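Flinasmont towel folding kit: second progress report
To: Lorraine Paewai
From: Brodie Dunstan
April 28, 2019

Summary

The kit is installed and it does fold towels. I do not think that settles very much. Illalel's brochure promises a cell that "fits in beside your existing staff", and so far it has taken up most of one person's day. I recommend we carry on to the end of the paid trial and sign nothing further until we have seen the points at the end of this report dealt with.

What has been done since January

The arm, the two-finger gripper and the wrist camera are all set up at the McKinnon site. The first table was too glossy and the camera lost the edge of anything white, so we changed it for a matt beige one at our own cost. Illalel had not mentioned table finish in the site survey. I have asked for the money back and have had a polite answer with no figure in it.

We have put 300 towels through so far, all from our own stock and all laundered the usual way. I kept the log myself, as the software marks a fold as complete when the arm gets back to its rest position, whatever the towel looks like. Any success rate you see on an Illalel slide should be read with that in mind.

Picking up the edge

Most of the trouble comes before the fold begins. The gripper has to take one layer of cloth at a side hem and keep hold of it. On thin sheeting it manages this well. On terry it depends on how flat the towel has been laid, and at the moment a member of staff lays it flat. I cannot see how that counts as automation. If someone has already spread the towel out square, they are halfway to folding it.

The blue towels with a rope hanging loop at the corner are the ones I worry about. They make up a good part of the hotel work, and the loop sits out past the hem, close to where the fingers want to go.
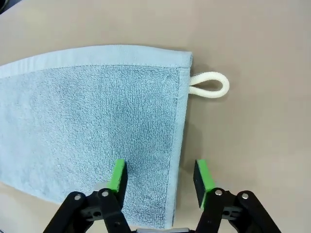 Lorraine Paewai, on reading the draft, wrote that she would not hold the loops against the kit. Our own people catch their fingers in them as well, and if the machine is slower but stops the complaints about sore wrists, she would still call it worth having. She asked me to report the fold and the pick-up separately so that one does not hide the other.

I have agreed to that and the next log will have two columns. I would only add that sore wrists come from the shaking out and spreading, and the kit does neither.

Support and cost

Support has been fair. Calls are answered the same day. The second software update undid the grip force settings and we had to enter them again by hand, with no warning in the notes. The finger pads are sold as a wear part and I have asked 3 times for an expected life. The monthly fee covers the software only.

Javano have offered to show us a rival system which claims to pick from a heap. I have seen the film and would like to see it done with our towels, on our table, before I believe it.

Before the next payment

I want the following from Illalel in writing:
the price and expected life of a set of pads
a success measure based on the finished fold
a test on looped towels, laid out by their engineer and then by one of our staff
the cost of the replacement table, refunded or refused

The next report will follow in 4 weeks.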